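Where Things Go: A Study of the Lost and Found at Rukthorpe High School

Yareli Tlapale and Kylie Sheehan
Advisor: Guadalupe Lozano
Submitted 06/11/2020

Summary

We kept a log of every item turned in to the main lost and found at Rukthorpe High School for 60 school days. In that time 339 items came in. Fewer than half were picked up by their owners. The items most likely to be claimed were phones, keys and glasses. The items least likely to be claimed were water bottles, single gloves and sweatshirts with no name in them. We also tried name labels and a second drop-off point, and we report what happened with both. Our main finding is that most students do not know where the lost and found is, and many who do know assume their item will not be in it.

Background

The lost and found has been in the same place since the Mendoza wing was built. It is a closet next to the attendance window, with a shelf for small items and two large bins on the floor for clothes. Small valuable items, such as phones and wallets, are kept in a locked drawer at the front desk. At the end of each semester whatever is left gets bagged and taken to a thrift store.

We picked this topic in August, when Kylie lost a calculator in the first week of school and was sent to three different rooms to look for it. A teacher told her to try the library. The library sent her to the gym. The gym had a box of its own that is not part of the lost and found and that the front office did not know about. She never got the calculator back. When we talked about it in class, almost everyone had a story like that.

The school is supposed to hold items for the whole semester, but we could not find this written down anywhere. Soledad Huerta, the attendance secretary, has run the closet for several years. She told us the rule was passed on to her by the person who had the job before.

Method

Each day after the last bell one of us went to the closet and wrote down what was new. We used a paper form with columns for date, type of item, color, whether there was a name on it, where it was found (if the person turning it in had said), and date claimed. Later we typed the forms into a spreadsheet. Mrs. Huerta kept a list of the drawer items for us, without any names, so that we would not be handling phones or wallets ourselves.

An item was marked as claimed if it was signed out on the sheet by the door. If something was gone but had not been signed out, we marked it "missing from log." We do not know if those items were taken by their owners. We suspect most of them were, because students often skip the sheet when there is a line at the window.

We sorted items into seven groups: clothing, bottles and lunch containers, school supplies, electronics, keys and ID, accessories, and other. This took longer than we expected. We argued over umbrellas for most of one class period and in the end put them under accessories. Lanyards were also a problem. If there was a key or a card on the lanyard, we counted it under keys and ID. If it was just the lanyard, it went under accessories.

We also gave out a short survey in homeroom. It asked whether the student had lost something at school this year, whether they had looked for it in the lost and found, and if not, why not. The survey was not perfect. One question asked "Do you know where the lost and found is?" and some students said yes and then wrote down the wrong room. We counted those as no.

What came in

Clothing was the largest group by far. Sweatshirts were the most common single item, and most of them were black or gray. Several were the same school sweatshirt in the same size, and more than once two students came in and were each sure that the same one was theirs. Mrs. Huerta settles this by asking what is in the pockets.

Bottles and lunch containers were second. They come in mostly on the day after a game or a field trip. Almost none had a name. By the end of a few weeks the smell in the closet was noticeable, and the office now empties any lunch container on the day it arrives.

School supplies were third, but we think this number is too low. Pencils and pens are not turned in at all. Notebooks usually go straight back to the teacher whose class is written on the cover, so they do not reach the closet.

Electronics were a small group and mostly made up of earbuds and chargers. Phones were rare, and every phone that came in was claimed, usually within the hour.

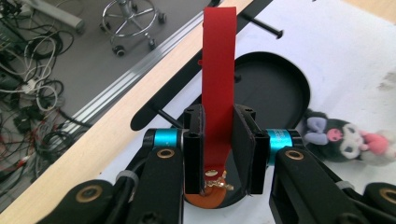
Keys and ID had the second best return rate after phones. A student ID has a name and photo, so the office can just call the student down. Keys do not have a name, but the owner usually cannot get home without them and comes looking the same day. Two sets of keys were never claimed. Mrs. Huerta said this happens every year and she keeps them in an envelope long after everything else has gone.

Accessories covered hats, scarves, single gloves, umbrellas, hair ties in bulk, belts and jewelry. Single gloves are close to hopeless. We logged them all winter and not one was claimed, and we did not manage to match any pair either.

The "other" group had a trombone mouthpiece, a bag of dog treats, one roller skate, and a framed certificate from a middle school none of us had heard of. The mouthpiece was claimed by the band director.

Where things are lost

About a third of the forms had a place written down, so these results are limited. The cafeteria was the most common place, followed by the gym bleachers and the hall outside the auditorium. Very little was turned in from classrooms. We asked Ms. Lozano why, and she opened a cabinet at the back of her room that had jackets in it going back several years. She said she puts things there and waits for someone to ask. We then asked other teachers on the same hall, and nearly all of them had a drawer or a shelf for the same purpose.

This changed how we thought about the project. We started out thinking of the lost and found as one place. There are really a lot of small ones, and students have to guess which one their item ended up in.

Items left on the bus are handled separately. The bus company, Hunard, holds them at its own office across town for two weeks. We called and were told that parents can come by during business hours. Maricruz Solís, a sophomore in our homeroom, left a jacket on the bus and never went to get it because both of her parents work during those hours.

The label trial

We wanted to know if name labels would help. We bought a pack of Milent iron-on labels with part of our project money and gave them to one ninth grade homeroom with instructions. Students were asked to put a label in one sweatshirt or jacket and one on a bottle.

The results were mixed. The labels stayed on the clothes well enough. On bottles they did not work, and we should have known that, since the pack says they are for fabric. A few students said they did not want their full name inside a shirt, so we told them initials and homeroom number were fine. Only a handful of labeled items came through the closet during the trial. All of them were returned, but the group is too small to prove much.

The second drop-off point

For the last part of the study we put a bin outside the gym with a sign. Every afternoon we carried whatever was in it to the closet and added it to the log. More items came in from the gym once the bin was there, mostly bottles and clothes. The bin was also used as a trash can. We turned it so the opening faced the office window, and there was less trash after that, though it did not stop.

What the survey said

Most students who answered had lost at least one thing at school this year. Of those, more than half did not check the lost and found. The most common reason was that they did not know where it was. The next was some version of "it wouldn't be there anyway." A few wrote that they did not want to ask at the attendance window because they thought they would be marked late for class.

That last answer surprised Mrs. Huerta. She said students are never marked late for picking something up, but that there is no sign saying so. There is one now.

Problems with the study

Our log has gaps. We were both out sick on the same day once, and we had to enter two days of items together. We also finished collecting only a short time before the building closed in the spring, so we were not able to do the follow-up survey we had planned. The closet still has items in it from before the closure and we do not know what will happen to those.

We also only looked at one school, and it is possible that a school with a different layout would have different results.

Recommendations

1. Put the location of the lost and found in the student handbook and on the morning announcements once a week.
2. Ask teachers to send items down from their classrooms every Friday-type cleanup day, or at least once a month.
3. Keep the bin by the gym, with a lid that has a smaller opening.
4. Write down how long items are held and post it on the closet door.
5. Ask Hunard if bus items could be dropped off at the school - the driver is already here every morning.

We gave a copy of this report to the front office. Our forms and the spreadsheet are with Ms. Lozano if another class wants to continue the log.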